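Grotell Chronology: a data set of armed groups and who held which town, when

Put together by Renato Sepúlveda and Wolfram Ruppert. Please read this file before you open the tables, even if you are in a hurry.

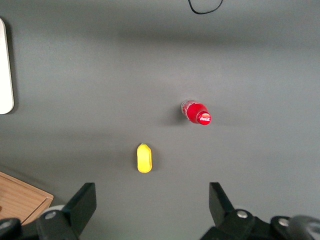

What is in this collection

Grotell Chronology is a set of plain tables that follow armed groups as they take, hold, share and lose towns and villages. We started it when we were both writing background material for a small newsletter called Fodell, and kept running into the same problem. A news report would say that a town had "fallen," a second report a week later would say that fighting was going on in the same town, and a third would describe a ceremony marking its recapture, with no word on what had happened in between. We wanted one place where all three reports could sit side by side with their dates, so that a reader could see the whole muddle and make up their own mind.

The current release has 1345 event records. Each record is one reported change, or one reported absence of change, in who controls a named place. We do include the absences, and we are fond of them. A report that says "the market was open and the same men were at the checkpoint" is worth a great deal when you are trying to work out how long a takeover lasted.

There are two main tables and a few helper files, and they all fit comfortably on an old laptop. You do not need a database or any special program. A spreadsheet will do nicely, though please read the note on dates further down before you let your spreadsheet touch anything.

Files

events.csv
The main table, one row per record.

places.csv
One row per town, village, crossing or district, with every spelling we have come across.

groups.csv
Names of armed groups, with start and end dates for each name. Groups rename themselves, merge and split, and we treat each name as its own entry with a pointer to whatever came before it.

sources.csv
Publication, headline, language and date of every report we used. No article text is included.

notes.txt
Our running remarks. This one is rambling, and we apologize in advance to anyone who tries to read it straight through.

Columns in events.csv

event_id: a number that never changes, even if we later delete the record. Deleted numbers are not used again.

place_id: points to places.csv.

group_id: points to groups.csv. If two groups were reported to be holding a place together, there are two rows with the same date and the word "shared" in the status column.

date_start and date_end: the earliest and latest day on which the change could have happened, going by the reports. When we are sure of the day, the two are the same. Dates are year first, then month, then day.

status: one of taken, held, shared, contested, left, unclear. "Left" means the group went away without a reported fight, and we keep it separate from a defeat on purpose. People who lived through these things often told reporters that one morning the fighters were simply gone, and it seemed wrong to file that under somebody else's victory.

claim_by: who says so. The choices are group, opponent, resident, official, reporter. A reporter who was there in person is marked "reporter"; a reporter passing along what a spokesman said over the phone is marked with the spokesman's side.

confidence: a whole number from 1 to 6, explained in the next section.

source_id: points to sources.csv. There may be several, separated by semicolons.

remark: free text, usually short, sometimes not.

How we give confidence scores

We went back and forth over this for a whole November, and the scheme below is the one we could both live with.

A score of 1 means a single claim from a party to the fighting, with nothing else to support it. A score of 2 means the same claim was repeated elsewhere but seems to go back to the one origin. A score of 3 means two separate origins that agree on the place but differ on the date. A score of 4 means two separate origins that agree on both. A score of 5 adds a resident or a reporter on the ground. A score of 6 is kept for cases where both sides say the same thing, which happens more often than you might expect once a few months have gone by and there is no longer any advantage in arguing.

Each record was scored by one of us and then again by the other without looking at the first score. When we disagreed by one step we took the lower number. When we disagreed by more than that we talked it through, and the remark column says so. Some of those talks were long! If you find a remark that reads like the tail end of an argument, it probably is.

Where the reports come from

Nearly everything rests on published news reports in English, Spanish, German, French and Arabic. Renato handled the Spanish and French, Wolfram the German, and we shared the English. For the Arabic reports we had help from the translation desk at Rojanasak, who were patient with us over place names and caught a good number of mistakes that would have been embarrassing in print.

We did not use videos or photographs released by armed groups, and we do not link to any. A few news reports describe such material, and in those cases we cite the news report and score the claim as coming from the group.

Please be careful with these points

Coverage is uneven. A town on a main road with a phone signal gets written about; a village three valleys over may change hands twice without a line in any paper. A long quiet stretch in our tables can mean quiet, or it can mean that no reporter could get in. We have no good way to tell you which.

Holding a town is not the same as holding the land around it. Please do not draw a line around our points and color in the middle. We have seen an early draft used this way, on a map that made a group's reach look enormous, and much of the colored part was open desert with one road through it.

"Taken" says nothing about how people lived afterward. Some groups set up courts and collected taxes within days, others put up a flag and drove on. We hope to add a table on this someday, but it needs more care than we have been able to give it so far.

Names are a headache. A group's own name for itself, the name its enemies use and the name the papers settle on may be three different things. We use the name most common in the reports for that period and list the others in groups.csv. Our choice of name is only a label and carries no opinion with it.

The note on dates

Spreadsheet programs like to be helpful and will turn our dates into something else the moment you open the file. Import the date columns as text. If you have already opened and saved the file, please throw that copy away and start again from the original, as some of the damage cannot be seen by eye.

Using the tables with Ulley

If you use Ulley for timelines, there is a ready-made settings file in the folder called extras. Load events.csv first and places.csv second. The timeline will show a solid bar for "held," a striped bar for "contested" and a gap for "unclear." By default it leaves out anything with a confidence score below 2. You can change that in the settings, but do please mention it if you publish the result.

Long timelines can get crowded. We find that 30 places on one screen is as much as anyone can take in, and would gently suggest picking a single river valley or province and working outward from there.

What we left out

Casualty figures are not here. There are other people doing that work with far more skill and far better contacts, and a half-finished count from the two of us would only add to the confusion.

Names of private persons are not here either. Where a resident was quoted by name in a report, our remark says "resident" and nothing more. Exact coordinates are given for towns and crossings but are left blank for small hamlets where a handful of families might be picked out.

Changes in this release, 03/02/2020

Added the "left" status and went back through the older records to apply it. Merged several double entries for villages that had been listed under two spellings. Fixed a batch of records in which date_end came before date_start, all of them Wolfram's, as he would like it known that he has owned up to. Split one group into two entries after a reader wrote in with a very thorough letter about its history. Removed a source that had been quietly copying another source word for word, and lowered the scores that had leaned on it.

Sending us corrections

We are always glad to get them, and we answer every one, though it may take a while. The most useful kind of message gives the event_id, says what you think is wrong and points to a report we can read for ourselves. If you were there and have no report to point to, write to us anyway. We cannot turn a private message into a record, but it may well send us back to look again at something we had considered settled.

Terms of use

You may use, copy and change the tables for any purpose that does not involve selling them on unchanged. Please credit Grotell Chronology and give the release date, so that anyone checking your work can find the same version you had. If you teach with it, we would love to hear what your students made of the "unclear" rows.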